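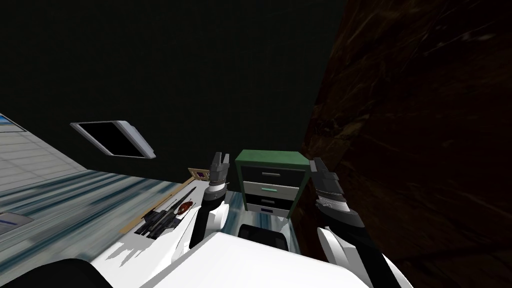

What does a subscription to the Uko simulation package include?

It includes the simulator itself, one two-armed humanoid model with parallel grippers, a library of household and office furniture, and a scene generator that arranges the furniture with a random selection of smaller objects. Support by email is part of the price. Training on site is charged separately.

I have now used Uko for 18 working days on behalf of our group at Borkowska, where we assess automation software before it is recommended to the teaching laboratories. What follows is my own account and should not be read as the laboratory's formal finding, which will be issued later in March.

Installation

Uko is supplied by Baro as a single download, together with a license file that is tied to one workstation. Installation took most of a morning. The written guide is accurate up to the point where the graphics driver is checked, after which it refers to a menu that no longer exists in the current release. Nimal Debnath of our computing office found the setting under a different heading, and the remainder went as described. Baro has been informed and replied the same afternoon.

The robot and its controls

The humanoid may be driven by keyboard, by a pair of hand controllers, or by a script. We tested all three. The keyboard is adequate for moving the base and little else. The hand controllers are much better, and new users were able to bring both grippers to a chosen height in front of a cabinet within their first session. Scripted control is well documented and is the method I would expect most laboratories to adopt.

The default view is taken from above the robot's body, so that the operator looks down past the torso and along the arms. Some colleagues disliked this at first. A second view from behind the robot can be selected, but I returned to the default for any task involving drawers. It gives a fair sense of how near the fingers are to a handle, although depth remains difficult to judge when a large panel or wall is close to one arm.

Scenes and furniture

The library lists 232 objects. Drawer cabinets are the strongest part of it. Handles differ in color and size, and the drawers can be assigned their own friction, travel, and weight. Opening the middle drawer of a three-drawer cabinet became our standard exercise, and the robot's success depended far more on where the base was parked than on anything done with the hand.

The scene generator is less even. It chooses surface textures with considerable freedom, and a floor may be given a pattern closer to water than to any flooring known to me. Small objects are scattered with equal freedom. Baro presents this variety as useful for training vision software, and the argument is a reasonable one. For classroom demonstrations, however, I should prefer a plain mode. Åsmund Boström has since written a short settings file that restricts the floors to concrete, carpet, and wood, and he is willing to share it on request.

Performance

On our older workstation a new scene loaded in roughly 15 seconds. Motion was smooth with one robot present. We ran a batch of 2000 scripted drawer attempts overnight and the program completed it without stopping, but the log file is written in a format that our usual tools cannot read. A converter is available on the Baro support page — it must be requested by name.

Comparison with Flarkau

Readers have asked how Uko compares with Flarkau, which we reviewed last year. Flarkau has the clearer manual and the better tools for wheeled robots. Its arms are simplified, and its grippers have no usable wrist rotation. A laboratory concerned mainly with transport and navigation has little cause to change. One that teaches grasping, or the opening of doors and drawers, would be better served by Uko.

Licensing terms should be read with care before an order is placed. The teaching license does not permit use in contract research, and moving it to a replacement machine requires a written request. Our own request was answered in two days.

Questions concerning the drawer exercise may be sent to me through the contact page. The script will be posted there once the comments have been translated into English.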